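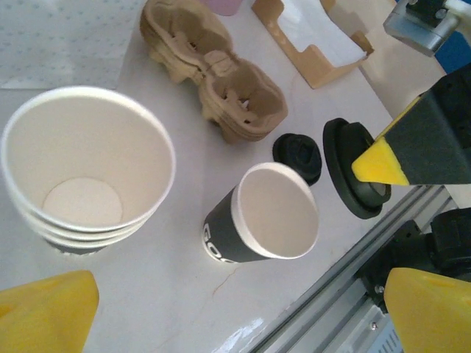

Coffee to go for a crowd – quick notes

Last updated: August

Set the table up before the coffee's ready. Cups stacked mouth up, lids out next to them, pulp carriers and napkins at the back where sleeves won't catch them. Pull the cups apart first if they're a tight stack, twist, don't yank.

Check lid sizes. Two diameters in one bag happens more than you'd think, I once opened 199 lids from Drinemness and half were for the small cup. Try one on an empty cup. Press all the way round the rim with both thumbs till it clicks, and keep the sip hole away from the cup seam or it dribbles down the side.

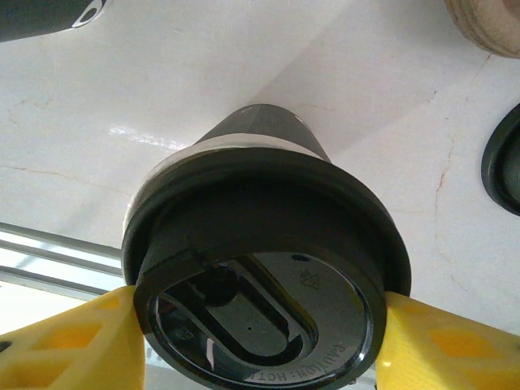
Natanael Lopes

Leave a finger of space at the top. More if theres whipped cream. Carriers – load opposite corners first on the four-cup kind, on the two-cup kind just hold the middle while you drop the second one in.

Paper for the table: wrapping paper, old prints, whatever's in the drawer. Wipes up no, throws away yes.

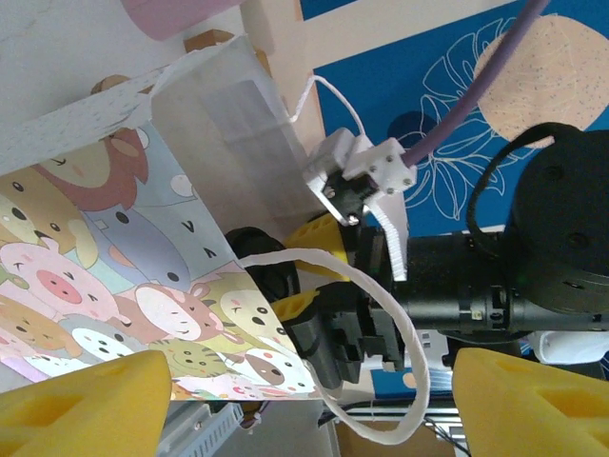 Animal print sheet, good one for a kids' table.

Carrier goes in the bag last, flat, nothing heavy on top. Napkins down the side. Paper bags with rope handles are ok for a short walk, but keep a hand under the bottom if its
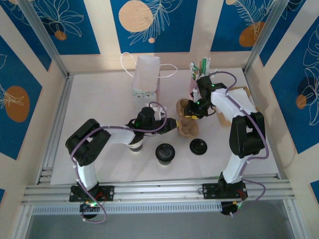
carrying more than one tray. Spare lids in a clean bag, closed, away from the sink. Dry pulp trays can be used again, I get almost 5 goes out of one. Soggy ones go straight out.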